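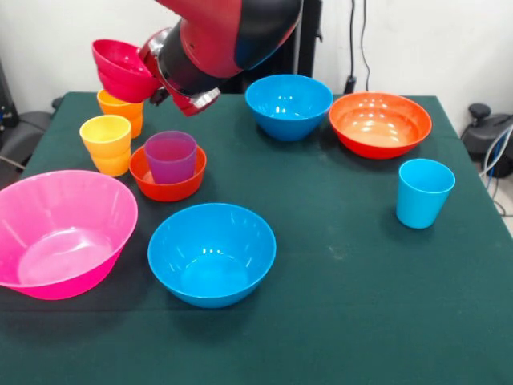 From: Mesfin Nigatu
To: manipulation-club list
Date: Oct 12, 2022
Subject: Re: [manip-club] Rules for the table task, and who can come in the evenings

Dear all,

I am sorry that my answer comes late. I had lab reports to mark until yesterday and I wanted to read the whole thread before writing. I will answer first the questions from the message below, one after the other, and then I have some requests of my own.

> Hello everybody,
>
> I am new on this list (second year, I joined in August) and I would like
> to enter the table task with two friends from my course. We have read the
> Judico rules but some things are not clear for us.
>
> 1. Does the layout of the bowls and cups have to be the same at the start
> of every attempt, or can we choose it?
> 2. If a cup is already standing inside another cup or inside a bowl, is
> this one object or two?
> 3. How do we get the recordings from last term? The link in the wiki goes
> to an empty page.
> 4. Is there a limit on how we grip? Our idea is to always take from the
> rim, but somebody told us that this is forbidden since last year.
> 5. Can we use the arm in the evening? All of us have classes until five.
>
> We have some experience with simulation and none with a real arm, so
> please excuse us if the questions are too simple.
>
> Thank you and best regards

The questions are not too simple. Number 2 was discussed at Judico last year for almost one hour, between people who had been doing this for a long time.

1. Layout at the start

You cannot choose it. The judge places the objects from a card which is taken from the box, and the card gives only the area for each object, not the exact point. Two attempts with the same card will therefore never be fully the same. Last year the Vulton team had prepared for exact positions and they lost most of their first day with this. My advice is that one of you puts the objects on the table and a different one operates, and that the operator does not look until the clock has started.

The time is 30 seconds for the first grasp and after that it is free until the end of the round. If the first grasp is not made in time, the attempt counts as zero but you may continue for practice if the next team agrees.

2. Objects that are one inside the other
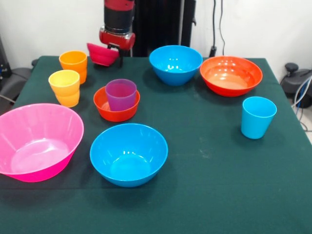

The rule book has changed in this point, so please do not use the old PDF which is still in some of the shared folders. In the new text each piece is counted alone, also when it starts inside another piece. The yellow cup standing in the orange one is two objects, and the purple cup in the small red-orange bowl is also two. So if your gripper lifts the lower piece and the upper one comes with it, you have moved two objects, and both must finish in a correct place. A small bowl that is carried on its side, like the pink one in the fingers, is allowed as long as nothing is inside it. If something is inside and falls out, the judge leaves it where it stops and you must work with it from there.

What the rule book does not say is what happens when two pieces stick together during the attempt and the team did not want this. I wrote to the organisers and they answered that the judge decides. It is not a satisfying answer but we have to live with it. In our own practice we treat it as if the team wanted it, which is the harder reading, and then at the competition you can only be surprised in the good direction.

3. Recordings from last term

The page is empty because the files were moved when the old server was closed. There are 957 episodes in total, and they are now on the club disk under the folder "table_task". You need an account for the disk, please write to me directly (not to the whole list) with your student number. It normally takes two or three days.

Before you train anything on them, please read the notes file in the same folder. The first 17 episodes were made with the wrist calibration wrong and I did not delete them, as one group is using them for a report about calibration. They are marked in the notes but not in the file names. I know that this is not good practice. If somebody wants to rename them in a clean way, I will be thankful, but tell the list before, so that the report group does not lose their paths.

Pritel opens the files directly. If you use the version from the package manager you will get an error about the time stamps between the cameras. Take the version from our repository and it works. The fixed camera and the head camera do not start at the same moment, and Pritel corrects this when you load both together. When you load only one of them it does no correction, and then your joint positions will be a little early compared with the picture. Three groups already had this problem and each of them believed that their own code was wrong.

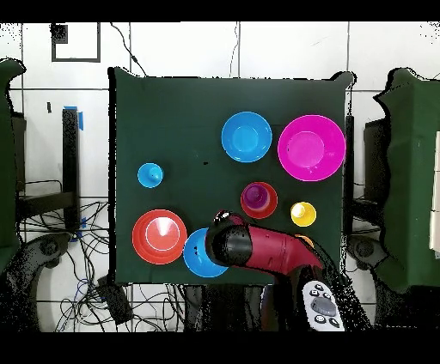 4. How you may grip

The rim is allowed. I think the person who told you the opposite was thinking of the rule about pushing. It is forbidden to push an object over the table with closed fingers for more than one hand width, and last year two teams were doing this and calling it a grasp. A real grasp from the rim, where the object leaves the cloth, is fine in all positions.

I would however not use only the rim. With the large bowls it is comfortable: the wall is thin and there is plenty of space for one finger inside. With the cups you must be much more exact, and with a cup which stands close to another one the outside finger has often no place to go. The groups who did well had two kinds of grasp and a simple rule to choose between them, for example from the distance to the next object. You do not need learning for this choice. A table with four lines was enough for us in the first year.

Please also think about the height before closing. Beginners come too low, the fingers touch the cloth, and the cloth moves together with everything that stands on it. Then all positions which your camera has measured are wrong, and the arm continues happily with the old ones. We have fixed the cloth better now, but the one at Judico will not be fixed as ours is. Stay a small distance above it. You will lose a few grasps on the low bowls and save many others. 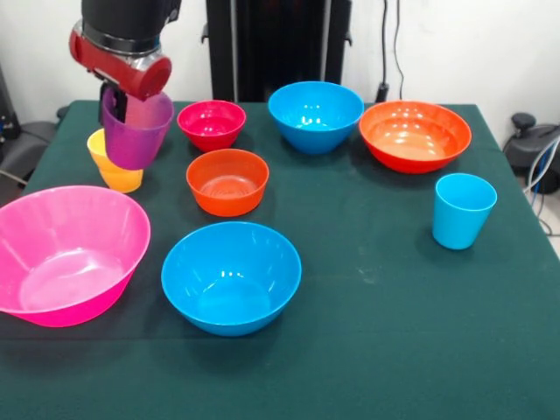

There is one more thing about the cups, and it cost us many attempts before we wrote it down. When the fingers close on a cup, the tool point in the software is still the tool point of the empty gripper, and the bottom of the cup hangs lower than you think. If you then travel to the side at your normal height, the bottom can hit the rim of the next bowl. Go up first, straight, and only then to the side. In our code there is a parameter for this (lift_before_travel) and the default is too small for the cups. Put it higher and reduce it later when you trust your path.

The translucent purple cup is also difficult for the depth camera. We see holes in the depth image on its wall and sometimes the detected centre goes to the objects behind. The colour image is better for this cup. If you find a nice solution, please present it at a club meeting, even when it is only half finished.

5. Evenings

Yes, it is possible. Room 706 in the Petchrat building is open for us from Monday to Thursday until nine. There must be two persons in the room when the arm is powered, and one of them must have done the safety introduction. Your group has not done it yet, so for the first evenings you need somebody from an older group. Please answer to the list if you can stay with them on a Tuesday or a Thursday. I can take one Thursday myself but not all of them.

For the booking we still use the paper sheet on the door. Write the name of your group and the hours. If you do not come, cross it out, also if it is late, so that others can use the time.

Now my own requests, which are for everybody and not only for the new group.

Please put the controller back on its charger in the evening. Twice this month the first group in the morning had to wait for it.

When you finish, send the arm to the rest position with the script and not by hand. The second joint does not like to be pushed and the replacement part took five weeks last time.

If you break or lose a bowl or a cup, write it in the notebook with the colour and the size. The set must be the same as the set on the Judico list, and it is very easy to buy something which looks the same and has a different diameter. We have one blue bowl in the cupboard from such a purchase. It has a cross on the bottom. Do not train with it.

Do not move the fixed camera. If you touched it, also only a little, please say so on the list. There is no punishment, we only have to calibrate again, and this takes twenty minutes when we know it and a full week when we do not know it.

The registration for Judico closes at the end of the month and I will send the form for all our teams together. For this I need from each group the names of the members, the name of the team, and if you bring your own laptop or want to use ours. Until now I have answers from two groups. The others please write to me until Friday evening.

One question is open for me and perhaps somebody who was there last year can remember: were the teams allowed to run a test of the camera between two rounds, with the arm switched off? I have in my notes that Vulton did it and that a judge was standing beside them, but I cannot find it in the rules, neither in the old ones nor in the new ones.

With best regards,
Mesfin Nigatu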